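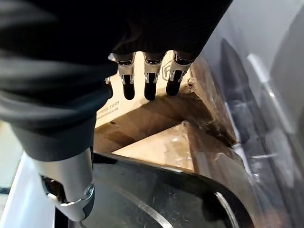
2 min read

I went to the Brandholm open day for the cheese. The leaflet promised cheese, in a typeface you could have read from the ring road, and I had driven 60 miles on the strength of it.

Brandholm is a paper mill. It has stood at the bottom of Grarkgate since before the street had drains, and once a year, in May, it lets the public in to look at wet pulp. Our guide was Mechthild Wyss, who has worked there long enough to address the machinery by surname. The big roller is Pfister, after the firm that built it. Pfister was being difficult that morning and we were asked not to lean on him.

The tour starts in the rag room, where a man from my group asked whether they still used rags. They don't. It is called the rag room. He asked again at the beaters, and once more in the yard, and I began to feel that he had also been misled by a leaflet. 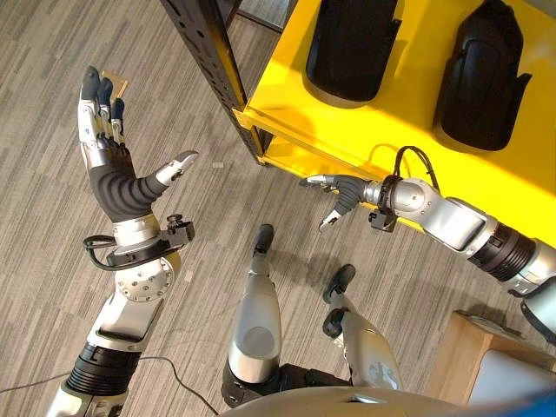

After the beaters you get the vats, and the vats are worth the drive. You dip the mould in, lift it level, give it a shake and let it drain, and if you are Mechthild you then have a sheet of paper. I had something closer to porridge with a rim. She looked at it for a while and said it had character. The boy next to me, who can't have been more than eight, made a perfect sheet at the first go and was insufferable as far as the drying loft.

Then a talk on sizing, which is gelatine, and which went on. I can tell you that 800 sheets is a decent day's work for a good pair of hands, and that the chairs up there were designed by someone with a grudge.

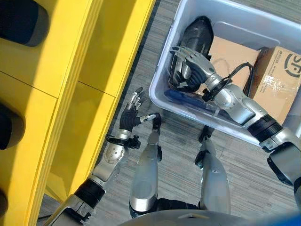
Paper people have strong views on colour, it seems. The mill's best-known line is a cover stock called Zaneck, and Mechthild spent a good ten minutes on why its yellow is so hard to keep steady from one batch to the next. I nodded without following until I looked at the yellow cabinet, where the sun had turned part of it nearly lemon while the rest stayed mustard. One colour of cabinet, two yellows, and a customer on the phone about both of them. I have been kinder about envelopes ever since.

The shop sells notebooks, loose sheets and a tea towel. I bought 2 notebooks, too nice to write in, and asked at the till about the cheese. It had been last year's leaflet.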